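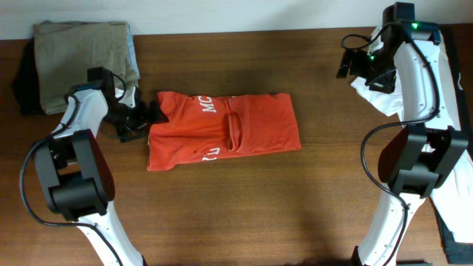

双腕での折り畳み作業。中央は橙赤色のTシャツ。

## 評価協力者の募集(衣類折り畳みの再現性検証)

Costura手法の論文には、1000回分の実演データを学習させれば双腕ロボットがTシャツを安定して畳める、とあります。私たちはこの主張をまだ信じていません。成功の判定をしたのが著者自身で、基準が「概ね長方形」としか書かれていないからです。概ねとはどこまでを指すのか。袖が片方はみ出したものは成功なのか。論文を何度読んでもわかりませんでした。

そこで、手法の開発に関わっていない方に判定をお願いします。

### お願いする作業

- 畳み終わった衣類を見て、合格・不合格・判断できない、のいずれかを記入する
- 同じ衣類を自分の手で畳む(比較用。上手である必要はありません)
- 判定に迷った点を短く書き残す

ロボットの操作はしません。どの衣類をロボットが畳み、どれを人が畳んだかは、判定が終わるまでお伝えしません。

### 条件

- 募集人数:27名
- 所要時間:1人3時間(休憩を含む)
- 時期:4月、月曜の13時開始
- 場所:Zakari棟 実験室
- 謝礼:あり。金額は申込後の案内に記載します。途中でやめた場合も全額お支払いします

18歳以上で、日本語の説明書を読める方ならどなたでも応募できます。ロボットの知識は不要です。Costuraの開発や、比較対象であるFlivinano方式の開発に携わった方はご遠慮ください。アパレル店での勤務経験がある方は歓迎しますが、その旨を申込時にお知らせください。集計を分けます。

### 結果の扱い

予備試験では、研究室内の3人の判定すら揃いませんでした。畳み目の中央に隙間ができたものを、Czesław Sobczakは合格、私は不合格としています。この食い違いも報告に載せます。Costuraに有利な結果が出れば、そのまま公表します。デモ動画のような出来のよい試行だけを選ぶことはしません。

判定用紙は氏名を外して保管し、集計表を公開します。自由記述の公開を望まない方は、用紙の欄に印をつけてください。

### 申込

件名を「折り畳み判定」とし、氏名、年齢、参加できる月曜をメールでお送りください。定員になり次第締め切ります。判定基準の草案を先に読みたいというお問い合わせには、先入観を避けるため応じられません。

担当:Kaede Fukuda(Jasińska研究室)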